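Hulov 2, the cleanup policy from Wisberg: a review after two months

I came to Hulov 2 with a soft spot for anything that lets a robot learn from a handful of demonstrations, and I'm happy to say it has mostly kept me smiling. You show it a two-tool job – dustpan in the gripper, brush lying beside it – and it learns the grasp and the sweep as separate skills, which makes fixing a bad one so much easier! We fed it 61 demonstrations and trained overnight on our old workstation.

Floors and tabletops went beautifully. Mattresses are harder, of course, with all that quilting for a dustpan lip to ride over and small crumpled bits to chase.
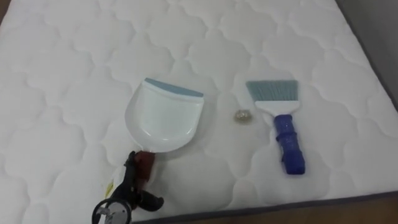
Tarcísio Damasceno wrote in to say that his own runs on soft surfaces only settled down once he added 13 demonstrations with the pan pressed at different depths, and that he'd never go back to the default force limit.

I tried his recipe in May and I'm a convert (thank you, Tarcísio!). The documentation is still thin and the installer failed on me twice, so I'm giving it four out of 5 – and I'd gladly train with it again tomorrow.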